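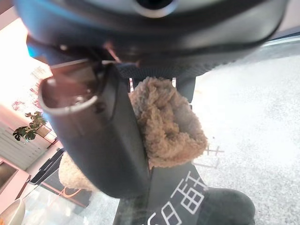

Item 4: black boot, fleece lining, light gray floor.

Jenddale Row Building Association
Minutes of the regular meeting, 2023-10-02, ground floor common room

Present: nine households, which is a quorum with one to spare. Apologies were received from the third floor, collectively.

1. Minutes of the last meeting
Approved after the word "heated" was changed to "lively" in the section on bicycles.

2. Money
The balance of the hallway fund stands at $186. The window cleaner has been paid. The window cleaner has also sent a second invoice, which the secretary will answer politely.

3. Front door closer
Stedelmont came in May and adjusted it. The door no longer slams. It also no longer closes all the way unless someone leans on it. Stedelmont to be called again. Until then, residents are asked to lean.

4. Shoes and boots in the entrance
This took up most of the evening.

The chair reported that the first cold week has had its usual effect and that winter boots are back downstairs. Fleece-lined ones were singled out for taking up more room than their size would suggest, the lining having a tendency to spill over the top and get stepped on. One owner replied that the fleece is the whole point of the boot.

It was asked whether boots could simply live inside the apartments. Several people said yes. Fewer said they would do it.

Two proposals were put forward:

Proposal A — a closed cabinet from Brallov, quoted at $1000 with delivery. Handsome, by all accounts. The meeting looked at the brochure, then at item 2, and moved on.

Proposal B — an open rack, two shelves, tall boots below and everything else above. A used one can be had for $25 from Butt, the secondhand place by the bus stop, if somebody picks it up.

Proposal B carried, seven in favor, one against, one asleep or abstaining.

Agreed rules for the rack:
Each household may keep 2 pairs downstairs.
Boots stand upright, toes to the wall, lining tucked in.
Knock the snow off outside. The mat is a mat and has its limits.
Single boots go in the box under the mailboxes and stay there until the end of the month. After that they are given away, though it was pointed out that demand for one boot is modest.

A request for name labels was discussed and dropped. Most people felt they could recognize their own footwear.

5. Floor cleaning
The speckled floor hides dirt very well, a fact that was raised both as a complaint and in its defense. Mopping stays on Thursdays. Anything left standing on the floor will be mopped around, and the result will show.

6. Any other business
The missing umbrella from last winter has been found in the boiler room. It has not improved.
A resident asked about the smell on the stairs. Carried over.

Actions
Rack pickup: first floor, left side.
Call to Stedelmont: secretary.
Notice about boots, for the inside of the front door: chair, who has promised to keep it under a page.

The meeting closed at 9:10 p.m. The door was leaned on.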